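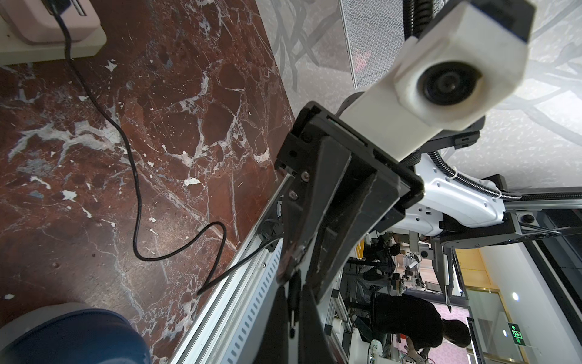

Istow Red Marble Floor Tile
Polished, with white and gray veining
Sold by Illel Stone & Floor

If you have been looking at floors for any length of time, you have probably seen a great deal of beige. There is nothing wrong with beige (we sell plenty of it, and we would be glad to sell you some more), but every so often a customer comes in wanting a floor with a bit of warmth and a bit of nerve to it, and that's when we walk them over to the Istow Red.

It's a deep red-brown marble, crossed all over with pale veins. Some of those veins are fine as thread, and some open out into splashes of white that look almost like spilled milk. The pattern is jagged and web-like and it doesn't repeat, so one room of Istow Red never looks quite like the next. Viktória Pap, who picks out our slabs, likes the busier pieces best and will happily tell you so. If you would like a calmer floor, just say that when you order and we'll set aside the quieter tiles for you.

What it's like to live with

Red marble is a forgiving color. Crumbs, dog hair and the ordinary dust of a house show up far less than they do on a plain white or plain black floor, and the veins do a lovely job of hiding the odd scuff. It sits nicely with cream, soft pink and dark blue, and it gets along very well with bare metal too, so don't be shy about putting a modern piece of furniture on it. Customers often ask whether it makes a room feel dark. In a small hallway with no window it can, a little. In a living room, workroom or entry with decent light it feels rich and cozy, and a pale wall will lift it a good deal.

It is still marble, though, and marble has its ways. Lemon juice, vinegar, wine and most bathroom sprays will dull the polish if they sit, so wipe them up when you see them. We don't recommend it right beside a stove or in a shower that several people use every day. Bedrooms, halls, sitting rooms, studies and shops are where it's happiest.

Sizes and ordering

Large tile, item 992
Small tile, item 632
Matching baseboard, made to order
Sample pack: 2 pieces, one busy and one quiet
Smallest order: 200 tiles, either size
Finish: polished (honed by request, please allow extra time)

Please do order the sample pack before you settle on anything. Put both pieces on the floor of the room you have in mind, leave them there for a couple of days, and look at them in the morning and again with the lamps on. The red goes browner in the evening, and some people love that and some people find they wanted something else. We would much rather you found out with two samples than with a whole pallet!

Laying it

Your installer will probably have opinions of their own, and that's fine, but a few notes from Dezső Gulyás, who has laid this stone for us for many years:

Open several boxes at once and mix the tiles as you go. The color shifts from box to box.

Do a dry layout first and step back from it. Two very white tiles side by side will catch your eye every time you walk in.

Choose a grout in a warm brown or a soft gray. Bright white grout competes with the veins, and black makes a grid of the whole room.

Fill any open hairlines with a clear stone filler before sealing. Small natural fissures are normal in this marble and aren't counted as a fault.

Seal it before grouting and once more afterward.

Everyday care

A soft broom or dust mop most days, and a damp mop with a pH-neutral stone cleaner when it needs it. Fiduvlow is the one we carry at the counter, and a capful to a bucket is enough - more than that only leaves streaks. Put felt pads under chairs and stools, and lift heavy things when you move them, please, because grit under a dragged foot will scratch the polish. Reseal when a drop of water stops beading on the surface.

Delivery and returns

Tiles come boxed on a pallet to the curb. If you need them carried in, let Réka Hegyi in our delivery office know when you book and she'll work out a price with you. Unopened boxes can come back to us in good condition. We can't take back cut tiles or baseboard, as those are made for your room.

The next shipment of the small tile is expected in February. The large tile is in stock now, and you're very welcome to stop by the showroom and walk on it with your shoes off.

Page updated 19/01/2025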